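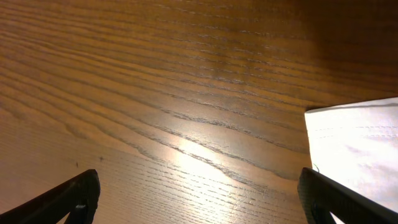
3. Montaje en el taller compartido

3.1. Estructura y pinza

El brazo fue construido en el taller compartido de Brusham, en una mesa que usan también otros grupos. No se ha buscado un entorno de laboratorio. La base es una placa de acero de 9 mm, sujeta al borde de la mesa con 2 mordazas, y sobre ella se monta la primera articulación. Los servomotores son de la casa Gorex y los perfiles provienen de un pedido anterior a Staltex, por lo cual algunas longitudes no son las óptimas. Kirstin Leckie dibujó de nuevo el tercer eslabón para aprovechar estos perfiles sin cortarlos.

La pinza tiene dos dedos simétricos, de color oscuro y superficie mate, que se cierran hacia el centro. La cámara está fijada en la muñeca, de modo que las puntas de los dedos quedan siempre visibles en las esquinas inferiores (Figura 1). Esta disposición presenta una ventaja práctica: la posición de los dedos puede comprobarse en cada imagen, sin medir nada en la máquina. Presenta también un inconveniente, y es que un dedo puede tapar una parte del objeto que se quiere localizar.

Figura 1. Vista desde la cámara de muñeca con la pinza abierta y sin objeto. Se aprecian el reflejo sobre el barniz de la mesa y, a la derecha, el material blanco parcialmente oculto por un dedo.

3.2. La superficie de trabajo

Al principio pensamos cubrir la mesa con un tablero gris uniforme. Después decidimos trabajar directamente sobre la madera, que tiene una veta muy marcada y un acabado con brillo. El detector de bordes, ajustado en casa sobre un fondo liso, respondía a las líneas oscuras de la veta casi con la misma fuerza que al contorno de un objeto. El reflejo de la luz plantea otro problema — en su zona central la veta se ve muy débil, y los arañazos finos del barniz aparecen como trazos claros en varias direcciones.

Para reducir estos efectos se aplicaron dos medidas. La primera consiste en descartar las regiones saturadas antes de buscar contornos. La segunda es un filtro orientado según la dirección dominante de la veta, que se calcula una sola vez al inicio de la sesión. El filtro no elimina bien las curvas en forma de arco, donde la dirección cambia en pocos centímetros, y en estas zonas hemos mantenido un umbral más alto. Las motas oscuras pequeñas se rechazan por su área.

El material blanco y plano es el caso contrario. Su contraste con la madera es muy grande y el borde superior se detecta sin dificultad. El borde izquierdo, en cambio, queda en parte detrás del dedo derecho, y por eso el programa lo completa con una recta a partir del tramo visible.

3.3. Calibración y registro

La calibración entre cámara y muñeca se hizo con 16 posturas del brazo, siguiendo el procedimiento descrito por Kirsty MacAulay en el cuaderno del taller. En total se guardaron 634 imágenes, todas con la iluminación habitual del local, que no es uniforme. Las posturas se eligieron a mano. En julio se había probado una elección automática con el programa Godoy, pero varias posturas acercaban demasiado el codo a la mordaza izquierda y se abandonó esta vía.

El soporte de la cámara se imprimió de nuevo después de la primera serie, con paredes más gruesas. Las imágenes anteriores a este cambio no se utilizan en el apartado 4.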